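Moving the print queues, or how I lost most of a long weekend

30th March

So the old print server is finally off. I've been threatening to do this since January, and if you've read this blog for any length of time you'll know I threaten to do a lot of things. But it's gone, powered down and sitting on the floor of the comms cupboard with a sticky note on it that says DO NOT TURN ON in my very worst handwriting.

A bit of background for anyone new. I look after the Windows side of things at a mid-sized office, mostly on my own, with Herman Lubis on the network gear and on the phone whenever I break something. We had 124 print queues on a server called Takis. We don't have anything like 124 printers. Queues just pile up over the years — somebody wants a colour one and a mono one for the same device, then somebody wants one that staples by default, and then the device gets replaced and the old queue stays there because one person in accounts still has it pinned.

The new server is called Chin (yes, we let people vote on server names, and no, I won't be doing that again). I built it fresh, patched it, put the role on, and figured I'd do the export from one and import into the other with the Print Management console. Next, next, finish, home for tea.

Well, the export was fine. The import ran until it hit the label printer driver and then just sat there. No error on the screen, progress bar not moving, the console greyed out. I gave it a good long while, made a coffee, came back, same thing. When I killed it and restarted the spooler, the spooler lasted a few seconds and stopped again. Start, stop. Start, stop. Lovely.

The event log had the usual unhelpful entry about the service terminating unexpectedly, but the application log was better, because it named the faulting module. It belonged to a port monitor from Ovitero, a print accounting package we stopped paying for ages ago. I'd uninstalled the thing from Takis myself! The program was gone from the list, the services were gone, but the port monitor was still registered, so the export had happily scooped it up and carried it across to my nice clean server.

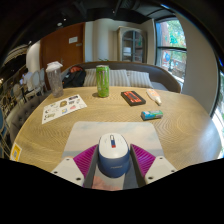
What got me going again was fairly simple once I knew what I was looking for. I stopped the spooler, opened up the registry at the print monitors key, took a backup of it (please do this, I've skipped it before and regretted it), and deleted the entry for the Ovitero monitor. Then I started the spooler and it stayed up. I watched it for ages like it was a pot of milk.

After that I cleaned the same entry off Takis, deleted every queue that hadn't had a job in a year, and exported again. That brought us down to 96, which I still think is ridiculous, but it's an improvement. The second import went through in one go. The label printers I did by hand with the newer driver, set to isolated mode so that if it falls over it doesn't drag everybody else down with it.

Then came the permissions. Mareike Haberkorn in payroll rang to say her cheques queue was visible to the whole building, and she was quite right to be cross about it. The security settings on that one had come across as the defaults. I'd checked a few queues and assumed the rest were the same, which is on me. I've now got a little PowerShell script that dumps the permissions for each queue to a CSV, so I can compare old against new. I'll tidy it up and post it when I've taken the embarrassing comments out.

The other loose end was the spool folder. There were nearly 4,000 orphaned files in there on the old box, going back years, just quietly sitting on the system drive. On Chin I've moved spooling to its own volume, and I've turned off "keep printed documents" on the 2 queues where somebody had ticked it. I have my suspicions about who.

Group Policy did the rest of the work. I swapped the old paths for the new ones, set the old connections to delete, and most people didn't notice a thing. A few laptops hung on to the dead queues until they'd had a proper restart, and one needed the connection removed by hand under the user's own profile.

Next on the list is Omier, our file server, which has a drive mapping scheme I inherited and don't fully understand. Herman reckons we should leave it until winter. If you've moved a big pile of DFS links lately and have any tips, the comments are open.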